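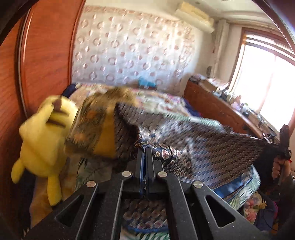 How to back down your rowing boat without falling in

Most of us learn to go forwards in a single scull and then quietly hope we never need to do anything else. I managed a whole winter like that. Then I had to get myself onto a start pontoon at Harkum, stern first, in a crosswind, with a very patient man lying on his stomach waiting to grab my boat, and I made such a hash of it that I went home and learned properly.

You'll want flat water and a bit of room behind you. I use the stretch above Jilance lock (early, before the hire boats are up). Check your gates are done up before you push off, then check them again, as backing puts the load on them the other way round.

Start by sitting still

Blades flat on the water, arms straight, legs straight, hands level. Let the boat settle. If it won't sit level now it won't when you're moving either, so give it a minute.

Arms only

Bring the handles in to your body with the blades feathered, square them under your ribs, drop them in and push the handles away. That's it, that's one stroke! Keep it tiny. You can turn the spoons right over so the curve faces the other way, and some coaches swear by it, but I find it fiddly and leave mine as they are.

Two things will go wrong. The blades will dive, usually from pushing too hard, and your hands will get muddled over which one leads at the crossover. Mine is left over and slightly in front, same as going forwards. Do 14 strokes, stop, breathe, do another 14.

Add the body

Once the arms feel dull, swing forward from the hips a little as you push. Leave the slide alone. I've seen people backing with full slide and it looks very dashing, but you don't need it for anything I can think of.

Steering

Look over one shoulder, then the other, and don't twist your whole top half or the boat will tip with you. To swing the stern towards bow side, push harder on stroke side. I had to write this on a bit of tape by my feet for the first month. For small corrections near a pontoon, use one blade at a time and leave the other flat on the water.

Stopping

Take one very light forward stroke. If you do a big one you'll shoot off up the course again, as I did at Harkum, twice.

I practise for the last 11 minutes of an outing, when I'm warm but not worn out. My boat's an old Isaksson with a fairly small fin, and a friend's Ludura with a deeper one wanders much less but is slower to turn, so expect to fiddle about if you swap boats. Take it gently the first few times, and wear something you don't mind getting soaked.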